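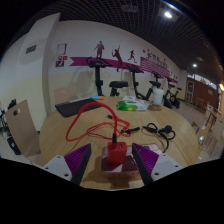 Un cargador rojo y su cable, sobre la mesa.

Buscar en el sitio... Buscar

Los sábados de carreras ya no son lo que eran

28 de mayo. Escribo con prisa, entre la calificación y la cena, así que perdón por el desorden.

Otra vez la misma historia. Tres horas de entrenamientos, una clasificación partida en trozos, y al final la parrilla del circuito de Amville queda decidida en un despacho. Sanción por cambio de caja. Sanción por estorbar. Sanción por no sé qué papel entregado tarde. El Stoyanova que todos vimos hacer la vuelta más rápida sale décimo. Décimo! Y el que pagó la entrada se entera en el tren de vuelta.

Yo no pido que no haya reglas. Las ha habido siempre y algunas costaron muy caras de aprender. Pido que se apliquen cuando el público todavía está en la grada. Si los comisarios tienen los datos de cada coche en el momento, ¿por qué tardan horas? El reglamento deportivo del campeonato tiene ya 88 páginas. Me lo he leído, casi entero, y la parte de las sanciones remite a un anexo que remite a otro anexo. Así cualquiera se equivoca. Los equipos pequeños más, claro: Vekmont trae un camión y medio y poca gente para leer anexos. Arniretti trae abogados.

Y luego está lo de las tandas. Antes se salía a pista y se arriesgaba. Ahora los coches esperan en el pit lane, en fila, con el motor apagado, a ver quién sale primero para no darle rebufo al otro. Minutos enteros de asfalto vacío. En la última tanda de hoy hubo alrededor de 30 segundos de verdadera competición y el resto fue cola, como en el supermercado. La gente miraba el móvil. Yo también, para qué mentir.

Solución? Tengo una, que no es mia, la practican en categorías modestas: una sola vuelta, coche a coche, pista libre. Sin rebufos, sin estorbos y por tanto sin la mitad de las sanciones. Me dirán que si llueve a mitad es injusto. Pues sí. También es injusto pinchar, y no repetimos la carrera. Me dirán que la televisión quiere muchos coches a la vez. La televisión quería también la carrera del sábado, la corta, y ahí sigue, con 52 kilómetros y cuatro adelantamientos contados.

Lo que más me fastidia es el tono. Preguntas y te contestan que el aficionado no entiende. El aficionado entiende perfectamente. Lleva años haciendo cálculos de neumáticos en una servilleta. Lo que no entiende es que le cambien el resultado mientras cena.

En julio se vota la reforma para el año que viene. Según lo que se ha filtrado, habrá más puntos de penalización y otro anexo. De los plazos para decidir, nada. De la vuelta única, una linea, "a estudiar". Si Vekmont y los demás pequeños votan juntos algo pueden sacar, aunque la última vez cada uno fue por su lado y Arniretti se llevó lo que quería.

Mañana madrugo para ver la carrera, como siempre. Con la parrilla provisional impresa y un bolígrafo para tachar.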